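The Engraver's Widow

Sheila Fothergill had kept her late husband's prints in the long drawer for years, and it took a letter from the museum at Tapley — a kind letter, two pages of it — to make her open it again. 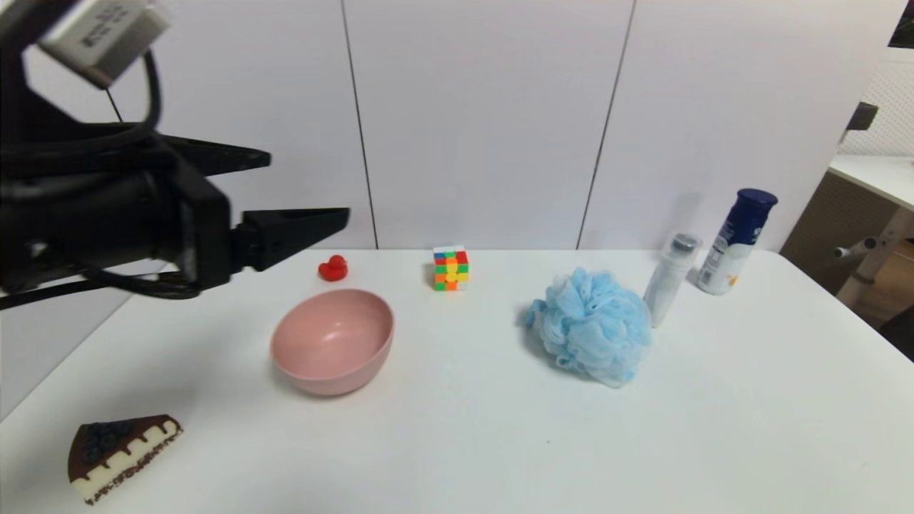 A white table, with small things set out on it

On top lay the sailor's farewell, the one he had never liked, with the mother's face rubbed nearly away from too much inking. 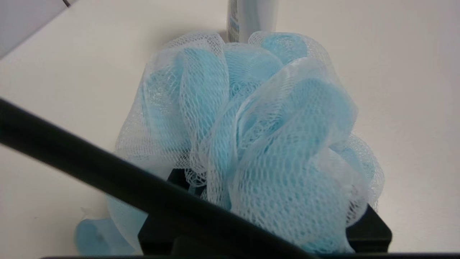
Photo: Indrek Petrauskas

"Oh, you silly man," she said to it, very fondly, "she was the best thing you ever drew," and she went to put the kettle on before she wrote back.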